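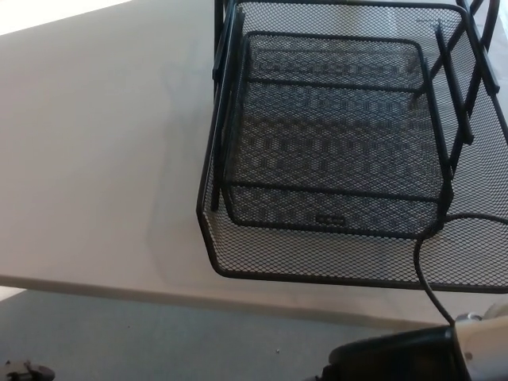

Radio and Women's Health in Litance: Student Project Report

1. Background

Our group looked at how local radio covers maternal health in the district of Litance. The district has one hospital, founded in 1886, and a number of village clinics that open on certain mornings only. Many women we spoke to heard about antenatal checks on the radio before a health worker mentioned them. We wanted to know what the programmes say and who is asked to speak on them.

2. What we did

We listened to 11 programmes broadcast by Rever, the community station, all of them from February. Each was between twenty minutes and half an hour long. For every programme we noted the topic, the language, the speakers and whether listeners could phone in. We then held three group talks with mothers at the Vorberg clinic. The talks were not recorded — the women preferred that — so we worked from written notes.

3. Findings

Seven of the programmes dealt with pregnancy and birth. The rest covered family planning, anaemia and breastfeeding, and one was mostly about vaccination. Doctors did most of the talking. Midwives were heard less often, although the women in our groups said they trusted midwives more and found them easier to follow. Mothers themselves spoke only in the phone-in parts.

Cost was hardly mentioned on air. In the group talks it came up every time, usually as the bus fare to the hospital. Women from the Arumugam estate said the evening slot clashed with cooking and putting children to bed, and that they caught the repeat if there was one.

4. Limits

One month is a short period and the station changes its schedule in the summer. We had to translate parts of the programmes ourselves, and two of us disagreed on some medical terms. The women at the clinic were already using the service, so we did not reach those who stay away.

5. Suggestions to the station

Invite midwives as main guests. Give clinic opening times and bus times at the end of each programme. Move the repeat to late morning.

Report handed in September 28, 2026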